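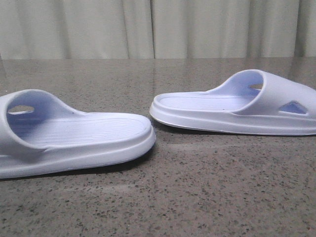
My slides, white with a bit of lavender in them

20 May 2018

I meant to write this last night and fell asleep with the lamp on and my glasses still on my face, so it's a morning entry, with coffee and the last of Anikó's walnut roll. She wrapped it in so much foil that it took me a while to get in.

The choir trip is over and I'm home, and I want to get it down before the days run together. We sang in Uvedura on the first evening, in the hall behind the old school, and the piano there was a good quarter tone flat in the top octave. Kálmán played it anyway with that patient look of his, leaning a little to the left as if he could tip it back into tune. We did the Bárány pieces first, the lullaby and then the long one about the river, and I came in a bar early on the second page. I have been coming in a bar early on that page since March. Nesrin, who stands next to me and has ears like a bat, squeezed my elbow very gently and I shut up and came in again with everyone else, and I loved her for it.

My feet had swollen badly on the bus, so I have to confess I lived in the slides for most of the trip. I know they look silly on a woman of my age. Eoin Carroll said they looked like something you'd be served ice cream in, and then the next morning asked me, quite humbly, where I got them. I wrote the name of the shop on the back of his lyric sheet. I'd like it noted here that I did not gloat, or only on the inside.

The second day was the walk up to Stirnik. I had pictured a gentle path and some benches, and what we got was a goat track with roots across it – lovely, but I was glad of my real shoes and gladder still of Ehab, who carried my music folder along with his own and pretended they weighed nothing. He told me about his mother's garden the whole way up, the mint that took over the beans and the quince tree she refuses to prune, and I think he did it to keep my mind off the hill. It worked. At the top there's a little chapel with room for maybe half of us, so the basses sang from outside through the open door, and it was the best we sounded all week. I don't know why that should be. Kálmán says distance is kind to basses.
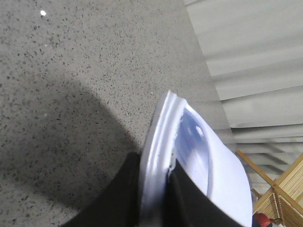 Gray speckled floor

I have been thinking about floors, oddly enough, and about our old kitchen on Mill Street. It had a dark speckled floor that never showed the crumbs, which Mother thought was its great virtue and Father thought was its great danger, as he was the one who found them with his bare feet. I used to lie on it in August with my cheek flat down and listen to the radio through the boards of the cupboard. I can still sing most of what I heard there, better than I can sing page two of the river song. I told Nesrin this at supper and she said her grandmother's floor was red tile and cold as a river, and then the whole end of the table was talking about floors and grandmothers until they started putting the chairs up around us.

The last concert was in Bivow. There were 23 people in the seats, and a dog, and I thought we'd all be a bit let down after the nice crowd in Uvedura, but it was a warm sort of evening and they sat close to the front and hummed along when they knew the tune. A man in the second row cried straight through the lullaby and didn't bother to hide it. Afterward he shook hands with every one of us, all the way down the line, and when he got to me he said his wife used to sing it. I couldn't think of a thing to say, so I just held on to his hand a while longer. I've been turning it over ever since and I still haven't come up with anything better.

And I came in on time! Page two, third line, with everybody else. Nesrin squeezed my elbow again, and I could feel it was the other kind of squeeze.

The bus home took four hours with the stop, and Anikó slept with her mouth open and will be told about it when she's in a good mood. Eoin went up and down the aisle collecting for the new music stands – we've 3000 to raise before the fall, and I gave what was left in my coin purse, plus one button by mistake.

Now the suitcase is open on the bedroom floor and I keep stepping over it. I have a wash to put on, and the tomatoes on the sill are leaning toward the window as if they'd heard something out there. I need to call Ehab about my folder, which I think went home with him after all, and ask how his mother's quince is doing. Rehearsal starts again next week, with new pieces, and Kálmán says there's a part in one of them where the altos come in alone.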